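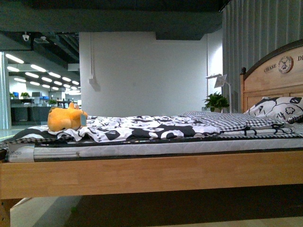 So on Friday I finally used up one of my leftover vacation days and drove out to Plotthorpe for the Sartori open day. My sister had the spare ticket and bailed on me at breakfast, so I went by myself, which meant I got to stand in front of things for as long as I wanted (bliss!).

I was expecting a big factory hall with yellow arms swinging car doors around. Sartori is on the second floor of an office building, past a tire shop, and the bit everybody had come to see was a bedroom. A bed, a lamp, a plant, a curtain, and then you look past the wall and there are desks and rows of office lights going off into the distance. I loved it. It felt like wandering into a furniture store after closing and finding people answering email behind the showroom.

The job of the day was bed making. I know, I know, but have you ever thought about how hard a duvet is? Samuele Mancuso, who ran our group, told us the team spent most of last winter on duvets alone. A cup stays cup-shaped when you grab it. A duvet is a different object every single time, and the one they had on there was covered in huge black and white cartoon blobs, all rumpled up, folds bunched toward one end. I asked if the loud pattern was meant to make it harder. He said it helps if anything, and the plain white sheets are the ones that give them grief, as the software has trouble telling where a fold starts.

The gingham blanket on top was folded so neatly that a lady next to me asked if she could hire whoever did it. There was also a fat little orange plush toy lying on its side on the duvet, and a kid in our group was so worried about it. Would the robot squash him? Would he get folded into the blanket? Samuele took this very seriously and explained that soft toys get picked up first and put back last. The kid wanted it in writing.

We watched three tries. The first one was great, corners pulled up, blanket down, everybody clapped. On the second it got hold of the duvet and the blanket together and sort of dragged the lot toward itself, then stopped and waited. The third was slow but fine. I timed that one on my phone at 231 seconds, and I can tell you I don't spend anywhere near that long on mine.

Afterward there was coffee and a talk from Pranab Herath about the practice runs. They log every attempt, good or bad, and they were up to 610 on that one bed. Somebody asked when we can buy one and he laughed and said to ask him again at Festport, where they're taking the whole bedroom in September. I wanted to ask about fitted sheets but the man in front of me had a very long question about batteries.

Parking was six dollars, cash only, so bring some if you go. The next open day isn't on their page yet. I came home, looked at my own bed, and pulled the door shut.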